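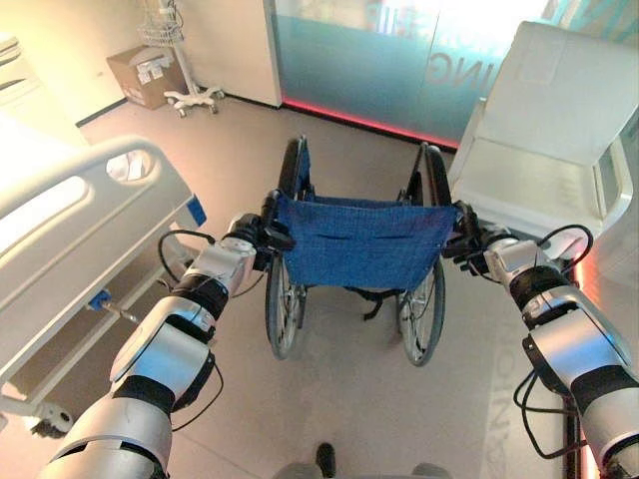
8th June. Ostis, mock ward, wheelchair again

Okay, writing this up while it's fresh and before I go home and forget which gains went with which run. Short version for anyone skimming: splitting the handle forces into a "push together" part and a "fight each other" part works a lot better than what we had, the chair goes straight, and reversing is still horrible.

Background for Ieva, who was away when we decided all this. The old controller treated the wheelchair as one rigid lump. Both grippers close on the push handles, we assume the distance between them is fixed forever, and the planner moves that lump around the room. Lovely on paper. But it's a folding chair! The whole frame is built to collapse sideways, so the handles wander toward and away from each other a bit as the chair rolls, and they twist a bit too when one wheel leads. With the arms holding position stiffly, any of that wander turned into the two arms squeezing or stretching the chair between them. You could hear it creak. Chibuzor plotted the wrist forces from the December sessions and most of the effort was going sideways, arm against arm, doing nothing for anybody.

So the new scheme. Take the two wrist wrenches, add them, and that's the common part, the bit that moves the chair. Subtract them, and that's the difference part. Forward component of the difference is useful (it turns the chair), so that gets kept and tracked. The lateral component of the difference is the squeeze, and we tell the arms to go soft along that line and let the frame put the handles where it likes. Stiffness along the squeeze direction is now 300 N/m. Everything else stays as stiff as before. I started lower than that and the grippers drifted outward under their own weight error until the wrists looked silly, so don't go lower without redoing the payload calibration first.

The payload thing bit me for most of the morning, by the way. I'd rerouted the cabling at the right wrist so it had more slack, and the loop hangs off the arm and swings when the arm moves. The gravity compensation knows nothing about it. So the right side was reporting a steady pull that wasn't coming from the chair, the difference term saw a turn request, and the chair curved off toward the armchair every single time. I spent ages blaming the casters. Brayden walked past, looked at the cable, said "is that new?" and kept walking. Re-zeroed with the cable in its travelling shape and the curve went away. I've put the re-zero step into the start-up script so it runs with the arms already in the pushing posture. If you move a cable, run it again. Please.

Room setup: same as last time, bed on the left with the rail up, padded armchair on the right, wheelchair in the middle facing away from the robot. I left the box and the basket stand in the far corner because the mapper already has them. The job is to take the chair from beside the bed to a taped-off goal near the far wall, stop, and let go without the chair rolling on. Empty chair for all of this. Diane wants a weighted seat before anyone quotes these results outside the building, and she's right, an empty chair is light enough to forgive a lot.

Results. Did 12 forward runs with the new controller, same start pose each time as near as I could place it. Three were aborted and the others finished inside the goal without touching the bed or the armchair. Aborts first, as they're the interesting bit:

One was my fault, I'd left the speed limit at the tuning value and the base hit its own stop before the chair had settled. Doesn't tell us anything.

One was a slip on the left handle. The grip was too far back, only the end of the handle was in the fingers, and when the chair nudged the gap under the partition edge it twisted out. The force trace is very pretty, you see the left side fall off a cliff and the right side try to do everything on its own for a moment before the monitor caught it. Good news: the monitor caught it. I'd like the monitor to also look at the ratio between the two sides, as the ratio was going strange well before the slip did. Chibuzor, could you have a look at the trace and tell me if I'm fooling myself?

The last one was perception. The head camera lost the backrest for a bit and the pose filter decided the chair had jumped sideways. I think it's the lighting. The red strip along the bottom of the glass throws pink onto the floor, and the floor is just shiny enough to bounce it, and when the chair gets close the segmentation gets confused about where wheel ends and floor begins. The blue of the backrest is normally our friend, it's the easiest thing in the room to find. I tried weighting the fabric more and the wheels less and it got steadier, but the fabric sags, so what you gain in finding it you lose in knowing exactly where the frame is. Sagging cloth makes a terrible fiducial! Annick suggested tracking the tubes right under the handles, which we can see for pretty much the whole push and which don't flop about. I like that. Trying it next.

Also, the big lettering. The text on the glass reads backwards from where the robot stands, and there's more backwards lettering on the floor over by the right arm. The floor letters keep showing up in the obstacle layer as a faint ghost when the threshold is low. I raised the threshold and they vanished, but I'm a bit nervous about what else vanished with them. Somebody should put a slipper on the floor and see if it's still detected. Writing it here so I can't pretend I didn't think of it.

Squeeze force, the number everyone will ask for: peak lateral difference on the finished runs came out at about a quarter of what the old rigid controller gave. I don't want to put it more finely than that till we've done the weighted chair. The creaking is gone too, for what that's worth, and I think it's worth quite a lot if you imagine somebody sitting there.

Reversing. Ugh. When the chair changes direction the front casters have to swing round, and while they're swinging the chair kicks to one side. The stiff controller used to just bully it through. The soft one lets the handles go with the kick, the difference term reads that as a turn, and then it politely helps the chair turn the wrong way. I tried reversing three times and stopped, as the armrest of the armchair is close by on that side and I didn't fancy explaining a dent to the Privell people. Things I think might work, in the order I'd try them:

Freeze the turn channel for a moment after any change in direction and push straight through the swing with the common part only.

Creep forward a touch before reversing so the casters are at least lined up in a known way. Brayden says this is what he does with shopping carts, which I'm counting as prior art.

Model the casters properly. I'd rather not, we can't see them from the head camera and we'd be guessing their angle from forces, and I've been down that road with the Zaseck cart and didn't enjoy it.

Grasping notes, mostly for me. Approach the handles from slightly outside and close last-minute. If you come in from above, the fingers catch on the shoulder of the grip and push the chair forward before you've got hold of it. Left first or right first makes no difference I could see, but both at once is the steadiest. The brakes have to be ON for the grasp and OFF for the push, and at the moment "off" is me leaning in and flipping the levers, with the arms paused and the stop button in my other hand. Ieva has been asking when the robot will do it by itself. The levers are low down and out of the camera's view from behind, so the answer is later.

Release is fine on flat floor. Go soft, open slowly, back the arms straight out along the handle axis. I had one release early in tuning where the right fingers snagged and dragged the chair back a little, and opening wider before retreating sorted it.

Talked to Diane over lunch about how we compare against the old controller fairly. She doesn't like that the old runs were done before the cable change, and now that I've seen what the cable did I don't like it either. So the rigid baseline gets rerun with the new zeroing, same starts, same floor, same everything. It'll probably look better than it did in December and our improvement will shrink. Fine. I'd sooner find that out here than from the Lévesque reviewers.

Logs are on the shared drive under the wheelchair folder, with the aborted runs kept in with the rest. I've labelled the one with the wrong speed limit so it doesn't get averaged in by accident.

To do:
Rerun rigid baseline (me)
Ratio check on the slip trace (Chibuzor)
Tube tracking instead of fabric (Annick, and I'll help with labels)
Slipper test at the new obstacle threshold (whoever has slippers)
Ballast for the seat, ask Brayden where the sandbags went
Turn freeze on reversal, with the armchair moved well out of the way first

Arms are parked, chair brakes are on, batteries are charging. The red strip is still lit and I couldn't find the switch for it, so if anyone knows where it is, write it on the board by the door.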